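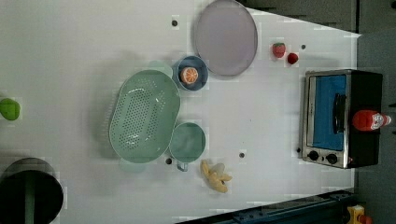 Notebook – Rernwood gossip weeklies, scanning and indexing

4 Oct 2025

Carried on with the Rernwood boxes. The run is 101 issues of the weekly, all celebrity news, plus the TV supplement where it survived. Box 5 finished before lunch, box 6 started. Paper is the usual cheap coated stock with a softer cover. Staples rusted in most of them, and the centerfold tears if you open it flat in one go. Open to the cover first, let it sit, then go to the middle.

Scanner

Used the Hendricks overhead for everything. The magenta was heavy again on skin tones, worst on the red carpet spreads, where every face comes out sunburned. Ran the white target twice and the second pass fixed most of it. Leave the lamp on for a good while before running the target. I had gone straight in from a cold start, and I think that was the whole problem.

Show-through is bad on the letters page. Black card behind the sheet helps. The gray card does not help enough to be worth the bother, so I have put it back in the drawer.

The page-split setting still guesses wrong when a photo runs across the gutter. It cut a wedding picture in two and saved one half as an advertisement. I have turned auto split off for the middle pages of every issue and am doing them by hand. It is slow but I don't have to go back afterward.

Text recognition

Body copy reads fine. Headlines do not. The big yellow letters with the black outline come back as nonsense or not at all, and those are the ones people will search for. Tried inverting the image, no change. Tried cutting the headline out as its own strip and running it in grayscale at high contrast, and that got most of the words. Quote marks inside headlines are dropped nearly every time. They matter in this kind of magazine, as half the covers are somebody's ex being quoted, and without the marks it looks as if the magazine is making the claim itself. Adding a check for this to the proofing sheet.
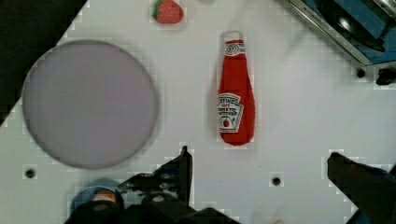 The captions under the party photos are also weak, white text over a dark jacket mostly. I am typing those in for now. There are around 40 to a supplement, so it adds up, and we should decide whether the supplements get the full treatment or only a list of names.

Index

The names list needs rules before it gets any bigger. What I have been doing so far:

Stage name is the main entry, legal name goes in the second field only if the magazine prints it.

Nicknames get a pointer to the main entry. The magazine uses them without the real name once a story has been going for a few weeks, so they can't be skipped.

Married names: keep whatever the issue uses and point both ways. Do not go back and change earlier entries after a divorce story. I did that once last month and lost track of which issue said what.

"A source close to" is not a person. Found it entered as one in box 2. Removed.

Added a heading for retractions and apologies. They run very small on the inside back page and were being missed. Each one should link to the story it corrects. Two of the ones in box 5 refer to issues we don't have, so the link field stays blank with a note.

Stories that run over several issues are still a mess. The pool party feud starts in box 4 and I have it under three different headings. I would like to use one heading for the feud and drop the others, but will wait until box 6 is done in case it gets picked up again.

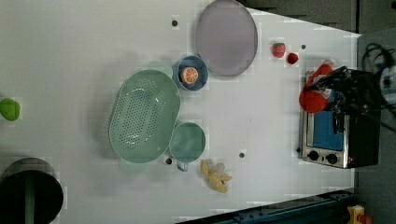

Colander, green mug, and the blue bowl with the toy orange slice in it.

Files and transfer

Box 5 masters are on the Cekport drive, with the smaller copies in the reading folder. Checksums match. The drive is getting full, and box 7 won't fit on it unless the old test scans go. Will clear those Monday unless someone wants them.

Budholm asked for a first batch in November. Their catalog takes one record per issue, not per story, so the story index will have to go over as a separate file. Need to ask whether they want the cover lines in the title field or in the notes. I would say notes, some of them are very long.

To do

Order black card, the large size.
Rescan the torn centerfold in box 5, second from the bottom, after mending.
Write up the nickname rule and tape it by the scanner.
Ask Budholm about the two missing issues.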